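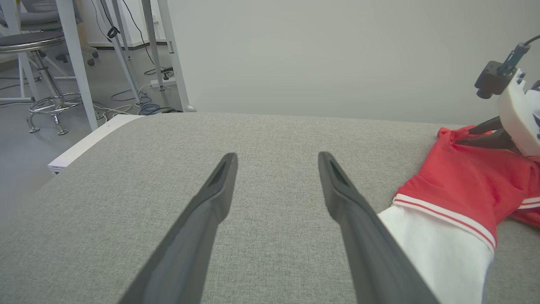 Reviews > Furniture > Benches and ottomans

Povine upholstered bench, light grey – two months of having washing thrown at it

Last updated: 30th March

Short version for people standing in the shop with a phone: good bench, good fabric, annoying legs, slightly too dear. Buy it if you fold on it. Don't buy it if you want storage, there isn't any.

Long version. We got the Povine in January to go against the blank wall in the back room, the one where everything comes off the line and gets dumped. Before that it was the bed, which meant folding at eleven at night or sleeping under it. I wanted something flat, soft, wide enough for an adult jacket with the arms out, and not ugly. Paid $731 delivered. There was a cheaper one at Tiscombe for $500 that I'll get to.

THE FABRIC

Best thing about it by a mile. Finely woven, heathered, a bit of speckle through the grey so it doesn't show every crumb and bit of fluff. I was worried it'd grab at things. It doesn't, or not much. Knits slide across it fine. Velcro is the exception, keep kids' raincoats done up or you'll be picking at pulled threads (I have one, near the front, my own fault).

Colour is lighter than on the website. Goes well enough with pale walls, if anything a bit too well, the whole corner's gone the colour of porridge. Anything red looks terrific on it though. The footy jacket has never looked so important.

On that – I did worry about dye. Red stuff on pale fabric, you'd be mad not to. We chuck red trackies, red tops, red and white everything on there every weekend in the season. Dry, no transfer at all so far. I did a test with a damp red sock left overnight on the underside flap and got a faint pink smudge, came off with cold water and dish soap. So don't leave wet gear on it. Common sense but I know my household.

THE PADDING

Firm. Firmer than the couch, softer than a gym mat. Good for folding becuase the clothes don't sink in and you can press a crease down with the side of your hand. Less good for sitting through a phone call. Abdelkrim Helmy from next door sat on it for a whole cup of tea and said it was like waiting at the dentist. Harsh. He's not wrong about the edge, it's squared off along the length and you feel it behind your knees. The corners at the front are rounded, which has saved my hip a few times.

Two months in, no dips. I'd expect it to soften a bit where I dump the basket, always the same end. Will update.

ASSEMBLY

Box says 2 people. One can do it, with swearing. Legs go on with bolts from underneath and the holes on mine didn't line up first go, had to loosen all of them and start again. The allen key is rubbish, use your own. Took me most of an arvo with breaks. Instructions are drawings only and the drawing for the back rail is upside down, or I was.

Felt pads not included. At this price, come on. Mine scraped the floor the first time I shoved it back to the wall. Bunnings pads fixed it, few dollars.

ACTUAL FOLDING

What I bought it for, so, detail.

Shirts and tees – perfect, lay flat, plenty of room to flip the sides in.

Jackets – the test for me. Anything with a slippery lining and contrast sleeves, banded cuffs, the usual sports club type of thing. On the bed they'd slither off. On this they stay where you drop them, the weave has just enough grip. You can leave a sleeve hanging out while you sort the body and it stays put. I do the body first, sleeves back across, bottom up to collar. Stripy cuffs end up on the inside so they don't catch on anything in the drawer.

Fitted sheets – no bench can help you.

Towels – fine. Big bath sheets overhang, fold them in half in the air first.

Ironing – NO. Don't iron on it. I've seen people online say they do with a towel down. The care label says no heat and I'm going with the label.

Height is decent if you kneel or sit on a low stool. Standing, it's a stoop. If your back's crook this matters more than anything else I've said. I do small loads kneeling on a cushion and big loads standing at the kitchen bench like a normal person, then carry the piles back. So is it a folding table? Sort of. It's a bench that's very good at having clothes on it.

CLEANING

Lint roller weekly. Vacuum with the brush head when I remember. Spilled half a flat white on it in the second week, blotted, cold water, bit of soap, gone by next day, no ring. Impressed. Cover isn't removable, which I'd have paid extra for. Sunscreen is another story, there's a mark from a leg in summer that I can only see in the morning light but I know it's there.

Cat hasn't shown any interest in clawing it. Likes sleeping on clean jumpers on it. Not a product fault.

VERSUS THE OTHERS

Tiscombe – the $500 one. Tried it in the shop. Softer, prettier legs, the fabric is a looser weave and I could get a fingernail under the threads. Narrower as well, an adult jacket would hang off both sides. If it's for the end of a bed and only for sitting on, get that and keep the change.

Slaoui storage ottoman – lid lifts, holds a fair bit of linen. Friends have one. Trouble is you've always got washing on top when you want to get into it. Buttoned top as well so nothing lies flat. Looks lovely. Wrong job.

Gunbridge – more a proper padded table than a bench, higher, better for your back. Would've been my pick but it was way over budget and an eight week wait. If you're sewing or cutting patterns as well as folding I'd look there first.

GRIPES, in no order

– no felt pads
– allen key
– cover not removable
– squared edge on the long side
– chemical smell for the first week or so, windows open, it goes
– delivery bloke left it at the bottom of the drive, heavy box, raining
– customer service: emailed about the bolt holes, got a reply nine days later asking for my order number, which was in the email

GOOD STUFF

– fabric fabric fabric
– stays put once the pads are on
– wide enough to spread out a whole jacket
– hasn't dipped
– cleans up easily

WOULD I BUY IT AGAIN

Yeah. On sale. It's been marked down once since I bought it, naturally, so have a look before you pay full whack. The back room is tidier, the washing gets folded the same day more often than not, and I've got my bed back. Still wish it was a hand taller. There's apparently a taller leg set coming, the shop couldn't tell me when or how much. If I get hold of one I'll add it in here and fix teh score.

Score: 4 out of 5. Half a point off for the legs, half for the cover.

Question that keeps coming in – yes it fits through a standard door, on its side, legs off. Legs on, no. Ask me how my paintwork is.

Related reviews
Slaoui storage ottoman, one year on
Wall-mounted drying racks, the good and the wobbly
Gunbridge sewing table – first look
Lint rollers, ranked
Getting red dye out of pale upholstery
Best laundry baskets with handles that don't snap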